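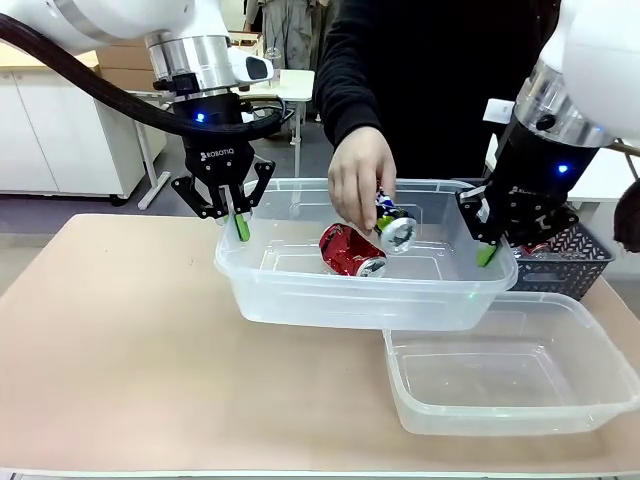 *A clear plastic storage bin, my favorite home for spare cables.*

# Sort Your Spare Cables in One Evening

I love this job! It takes one evening and a cup of coffee, and at the end you can find the printer cable without dumping a drawer on the floor. When I did the hall closet in our old place on Zidmont Street I pulled out a whole suitcase of cords, two of them for a phone I gave away years ago.

## What you need

- Clear bins with lids (shoebox size is great, bigger ones turn into soup)
- Hook-and-loop ties. A pack of 200 sounds silly, but you'll use them on garden hoses and sleeping bags too
- Masking tape and a fat marker

## Sort first, coil later

Dump everything on the floor and make piles by the plug on the end: charging, video, network, power, audio. Don't stop to untangle the really awful knots yet! Pull the free ones out and the knots get much easier.

Anything with cracked or chewed insulation goes straight into the recycling pile. Chargers with no label go in a "mystery" bag with the month on it. Mine says October, and whatever is still in there next October goes out.

## Coil loosely

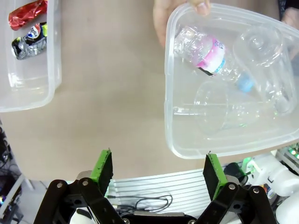

Photo: Mathebula / Sindent

Let the cable tell you how big the loop wants to be. Hold one end in your left hand, bring the rest around in easy circles, and give it a little roll between finger and thumb with each turn so it lies flat. Wrapping it tight around your elbow feels so fast (I did it for years), but it puts a twist in every turn, and it's hard on the spot where the cord meets the plug.

Put the tie on snug, with enough slack to slide a finger under.

## Label and stack

Fold a piece of tape over the cord near one end and write what it's for and how long it is. "Monitor, 6 ft" beats "black one." Then one pile per bin, heaviest bin at the bottom, and the charging bin wherever your hand lands first.

Extension cords get their own hook on the wall. I hang mine by the back door, next to the leaf blower.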